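Skuvent planning sync, 2021-04-26

Minutes by me (Abrehet), typed fast, so shout if I got you wrong!

Yeshi went first with the grasp planner. She moved the timeout from 80 ms to 30 ms and the arm node stopped stalling in Dinsa, which made everybody happy, me most of all. The catch is that the hand controller still drops commands when the finger targets come in too close together. Ticket 3768, still open, still Yeshi's.

I talked about the Baleck scene loader (sorry, I went on a bit). Friction values now live in one config file, and you can reload them without restarting the sim. Please pull before you complain about sliding cans!

We argued over whether tilted cylinders need their own grasp set. I say yes, Yeshi says fix the approach angle first. We're trying her way until the next sync.

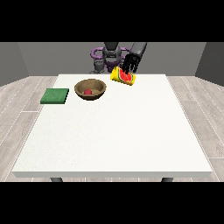

Tabletop scene in sim: hand on the tilted yellow can, bowl and green pad to the left.

To do:
Yeshi: approach angle patch, then 3768
Me: merge the 11 leftover Arkell config branches, or delete them
Both: decide on the July release list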